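带学生去看机器人演示，怎么安排才不会变成走马观花？

桌角的猫　发表于 2025年9月30日　分类：参观与活动

先说一下背景。我在一所职校教机电，今天自己先去踩了个点，去的是 Mastel 的开放日，在 Cillgate 园区里面，就是北门进去一直走到底那栋。我本来以为是那种机器人跳舞、跟小朋友握手的活动，结果人家摆了一张大桌子，让机械臂在那儿收拾桌面，盘子、簸箕、小垃圾桶、花瓶，全是家里的东西，我站在边上看得挪不动脚！ 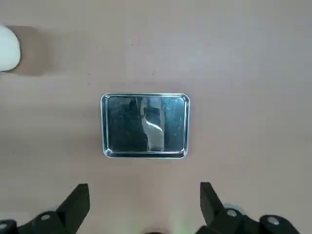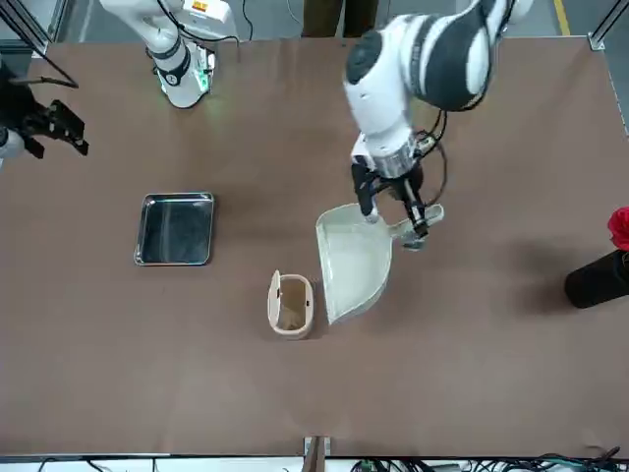
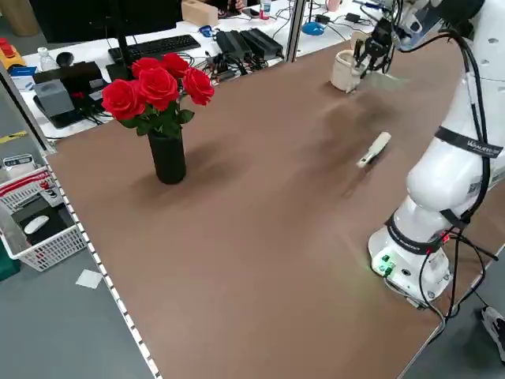 Mastel 开放日的桌面整理演示台，中间那张里左臂夹着的是簸箕

我是真的喜欢，回来的路上就给教研组发了一长串语音（没人听完，我知道）。可是冷静下来一想，要带的是 41 个十六七岁的学生，坐大巴去，坐大巴回来，中间那点时间要是安排不好，大概率就是前排几个人挤着看，后排的在走廊里刷手机。

我把今天看到的情况写一下，方便大家给意见。

演示是循环做的，一轮做完工作人员把东西摆回去再来一轮。我前后看了好几轮，摆的位置每次都不太一样，有时候花瓶在这边，有时候在那边。讲解的小伙子说这是有意的，位置要是不变，录一段动作回放就行了，那就没什么好看的了。他讲得挺好，就是声音小，旁边还有空调机组嗡嗡响，我站到第二排就只能听见一半。

速度比我想的慢。我旁边一位大叔看了一会儿说“我家扫地都扫完了”，说完又看了半个小时没走，哈哈。慢我倒觉得没什么，慢才看得清夹爪怎么找角度。可我怕学生不这么想，他们看的视频都是加速过的。

还有就是他们没有互动环节，不能上手，隔着一条线看。问了一句能不能让学生试一下，对方说要另外约，要提前跟他们报人数，走的是 Polleck 那个预约系统，我还没弄明白怎么用，注册页面让我填“机构代码”，我们学校哪来的机构代码……

所以想问的大概是这么几件事，我写得有点乱，见谅：

这种桌面操作的演示，到底该让学生看什么？我自己能看半天，可让我讲，我只会说“你看它夹住了”。我教的是传统工业机器人那一套，示教器、坐标系、点位，碰到这种带点学习成分的我心里没底。

41 个人怎么分组比较合适？他们那个厅不大。

要不要提前给学生布置点东西？布置太多他们烦，不布置又白去。

另外，有没有人去过 Chaimongkol 的展厅？我们组里有同事说那边场地大，更适合学生，还能坐下来，可是远，大巴报价 872 块，比去 Cillgate 贵了不少。时间我是打算放在明年三月，天气暖一点，正好赶上他们上末端执行器那一章。

谢谢各位，有经验的多说几句，长的我也看！

半罐焊锡

我带过三届学生参观，其中有两届算是失败的，所以我应该有资格说几句。

先回答最容易的，分组。厅不大的话千万别一拨进去，哪怕讲解员说“没事站得下”。站得下和看得见差得远。我后来的做法是分成四组，两组在里面，两组在外面做别的事，做完对调。外面那两组做什么是关键，你要是让他们“自由活动”，那就等着满园区找人吧。我那次是让他们去量厅门口地面的标线和护栏，画一张平面图，听起来很傻，可他们画完进去看演示的时候，会主动去看设备摆在哪里、人能走到哪里，比我讲二十分钟安全规范有用。

说到这个，你第二张图里机械臂后面还站着个人，地上有黄线，第三张图左上角架子上放着红黄色的急停盒。我要是你，上来第一个任务就让学生找急停。找到以后再问他们，如果你站在桌子另一头，你几步能走到那里？学生对这种问题反应特别快，而且会吵起来，吵起来就对了。

然后是看什么。你说你只会讲“它夹住了”，那你已经比我第一次强，我第一次讲的是“大家安静一点”。

我现在的办法是只盯一样东西。拿你们这个台子来说，就盯簸箕。让学生在纸上画簸箕的侧面，然后标出夹爪夹在哪里、夹的方向、开口冲哪边。你图里那只夹爪夹的是簸箕的短柄，铲口斜着朝下，冲着小垃圾桶那一侧。就这一个姿态你就能讲一节课：为什么夹柄，换个地方夹行不行，夹歪一点铲口会偏多少，手腕还能不能转得过来。这全是你教的坐标系啊！工具坐标系不再固定在夹爪上了，得挪到铲口那条边上去，学生课本上那个“TCP 标定”一下子就有用处了。我看到你说“心里没底”的时候都替你着急，你底子正好在这里。

再比如夹爪和小杯子那一张。平行夹爪去夹一个立着的杯子，从哪个方向下去，开口要留多大余量，旁边还躺着一个细长的小东西会不会碰到，这都是可以让学生先猜再看的。先猜再看很重要。我会在演示开始之前让每个人写一句“我觉得它会从左边还是右边过去”，写了就不走神了，猜错的人看得最认真。

布置作业的话，去之前只给一张纸，正反面，不要超过。正面是空白的桌面，让他们画他们看到的那一轮东西摆在哪。反面写三句话，哪一步最慢，哪一步你以为会失败，有什么想问的。回来第二天收，别当天收，当天在大巴上写的东西没法看。

声音小这个事，跟对方要一份讲解提纲，你自己先看熟，到时候你站在后排给后排的人讲。我每次都自带一个小扩音器，腰上挂着那种，菜市场风格，难看但是救命。

Chaimongkol 我没去过，不评价。

对了，厕所在哪里也踩个点吧，我第二届就栽在这上面。

Lanmao_77

Chaimongkol 我去过，说两句。

场地是大，有台阶座位，坐下来都能看见。但是他们展的主要是码垛和输送线，就是一个箱子一个箱子搬，搬得飞快，特别整齐，学生“哇”一声，五分钟以后就没声了。桌面上那种细活儿我去的时候没有，现在有没有不知道，你打电话问问。我个人觉得为了有座位多花那么多钱去看码垛，不如去你这个。

Polleck 那个“机构代码”随便填不行的，我试过，会退回来。你找学校办公室要那个统一的代码，十八位那一串，填进去就过了。还有他们系统里团体预约有一栏写“是否需要实操”，默认是否，很多人没看见就提交了，然后到现场跟人家吵。

完了，别的不懂。

隔壁的示波器

前面半罐焊锡说得很全了，我就补充一下他没说的那部分，就是“带点学习成分”的那一块，这是我的本行，我在另一家做差不多的事情（和 Mastel 没关系，先声明）。

我看了你的照片先笑了一下，因为那个不锈钢盘子！做桌面操作的人看到这种东西都会叹气。你看第一张，盘底像一面糊掉的镜子，一块黑一块青，中间还有一道灰的，边上全是一条一条的亮线。人看一眼就知道那是个空盘子，可对靠图像干活的系统来说，里面那些倒影会跟着周围的东西变，手臂挪一点，盘子“长得”就不一样了。所以你要是问我让学生看什么，我会说看盘子。让他们蹲低一点、站高一点，左右走两步，看盘子里的倒影怎么变，然后问他们：如果你只能靠一张图判断盘子的边在哪里，你靠什么？这个问题没有标准答案，我们自己也天天在吵。

而且这个实验不用去 Cillgate，食堂拿个餐盘就能做，去之前一周在教室里做掉，学生到了现场看见盘子会自己兴奋起来。我带实习生的时候就这么干的，用手机对着餐盘拍，开灯拍一张，关一半灯拍一张，拉上窗帘再拍一张，贴在墙上排成一排，谁都觉得是三个盘子。

黑色的花瓶是另一个方向的麻烦，暗，表面上没什么可抓的特征，你们现场要是有机会可以问问讲解员这两样哪个更难搞，我猜他会讲上半天。

再说学习是怎么回事，怎么给学生讲。我一般是这么讲的，传统示教是你告诉它去哪几个点，它每次都去那几个点，东西摆歪了它照样去。这一类的做法是人先带着它把事情做很多遍，每一遍东西摆的位置都有点差别，把当时看到的画面和手臂的动作都存下来，然后让它从里面找规律。多少遍呢？这个差别很大，没法一概而论，我们组去年光一个“把杯子放回架子上”就攒了 2,273 条，里面还有不少要扔掉的，比如操作的人打了个喷嚏那条（是我）。把这个数字告诉学生，他们一般会安静三秒钟，然后有人问“那是谁做的”，你就可以告诉他们，是人做的，一遍一遍做的，而且这是份工作，职校毕业的孩子有不少在做，手稳、耐心、会看设备状态的特别抢手。你们专业的学生听这个应该挺有感觉的。

不过我不清楚 Mastel 那天演示的到底是自己跑的，还是有人在旁边遥操作，还是混着来。光看照片看不出来，我也不敢替人家说。这个一定要问！也是最值得让学生去问的一个问题，而且要教他们问得客气一点，“请问这一轮是自主运行的还是有人在操作”，别上来就“这是不是假的”。遥操作一点都不丢人，采数据本来就要靠它，可是学生心里得分得清自己看的是哪一种。

慢的问题，我有个小建议，让学生掐表。从手臂开始动，到它松开东西，记一下。然后让同一个学生自己用一把夹子（厨房那种长的食品夹就行）闭上一只眼睛，去夹一个杯子放到指定位置，再掐一次表。我们公司年会玩过，平时嗓门最大的那个同事把杯子碰翻了好几回。玩过这个再回去看机械臂，就没人嫌慢了，至少嫌得没那么大声。

时间上，我觉得厅里待大约 100 分钟是上限，包括对调分组和提问，再长谁都受不了，讲解员也受不了，我讲过，嗓子真的会哑。提问放在最后一轮演示之前，别放在最后，问完再看一轮，学生会看到刚才没看到的东西。

最后一个很小的事，拍照。提前问清楚能不能拍、能不能发。我们这边是可以拍桌面不能拍屏幕，每家规矩不一样。

桌角的猫　（提问者补充）

我的天，你们也太好了，我一边看一边拿本子记，已经记了两页。

统一回一下。急停那个我今天在现场根本没注意，回来翻照片才看见，作为一个教机电的我脸有点红，这条一定放进任务单第一行。

餐盘的实验我明天就想做，食堂阿姨那边我去说。簸箕和 TCP 那一段我要直接拿去当教案了，先跟半罐焊锡打个招呼！

自主还是遥操作我今天还真没问，光顾着看了，讲解的时候可能讲过，可我那会儿站在第二排，只听见空调。我打电话去问，问到了回来更新。

Chaimongkol 就先不去了，省下来的钱给学生买食品夹。Lanmao_77 说的那一栏我刚去看了，默认真的是“否”，字还特别小，已经改成“是”了，机构代码等办公室上班再要。

还有一个新问题，大巴停在园区哪个门比较方便？北门那里我今天看到有限高杆，没敢细看是多高，有熟悉 Cillgate 的朋友麻烦说一声。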